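Coffee tastes flat since moving to a hard water area — softener, filter jug or something else?

Last updated in March

Pideck

I moved in the fall and the water at the new address is much harder than what I had before. The supplier's report gives total hardness only as "very hard," with no number. My test strips read at the top of their scale, so I can't get a number out of those either.

Same beans, same grinder, same pour-over cone. The cups come out flat and chalky, with no acidity left in the lighter roasts. The kettle grew a visible crust in under a month. I have gone finer and coarser on the grind and it changes the strength but not the chalkiness.

There is a whole-house softener connection under the sink that the last owner left capped off. Would hooking up a softener fix the taste, or only the scale? I would like to avoid buying bottled water if I can. I make 700 ml a day, sometimes twice that.

Liyanage

A softener will fix the scale and leave most of the taste problem where it is. Two separate quantities are involved and they get mixed up often.

Hardness is calcium and magnesium. Alkalinity is mostly bicarbonate. The flat, chalky cup comes mainly from alkalinity, which neutralizes the acids in the coffee. An ion exchange softener swaps calcium and magnesium for sodium and does nothing to the bicarbonate. You would have a clean kettle and a cup that is still dull, possibly a little worse in espresso.

What you want is something that lowers alkalinity:

Jug filter with a weak acid resin. Most ordinary jug cartridges contain some. They work well for the first part of their life and then fade. In very hard water, expect to change the cartridge well before the date on the box.

Reverse osmosis, blended. Strips out nearly everything, then you mix some tap water back in. Good results, higher cost, wastes water.

Distilled water plus minerals. Cheapest to start with and the most repeatable.

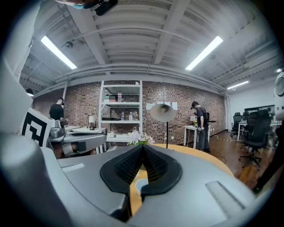

For the third option, I would begin with a plain dilution before buying any minerals. Mix 650 ml of distilled with 50 ml of tap water, which makes up your 700. Brew it next to a batch made with straight tap water, same dose and same grind, and let both cool to drinking temperature before tasting. If the diluted batch is clearly brighter, alkalinity is your problem. If it is bright but thin, add more tap water in small steps.

Get an aquarium drop test kit that reads KH and GH separately. Strips are too coarse for this. KH is the figure to watch.

Dokus

Just use a jug, I have had one for years and the coffee is fine. Change the filter when the kettle starts to fur up again.

Vomeck

Agree with Liyanage on the softener. One addition — descale the kettle before you run the comparison, otherwise loose scale ends up in both batches. Citric acid works, 2 tablespoons in a full kettle, bring it to a boil, leave it 20 minutes, rinse twice.

My tap water measured KH 23 on a drop kit and no jug I tried could hold it down for more than a couple of weeks. I went to distilled with a little tap water mixed in and stayed there.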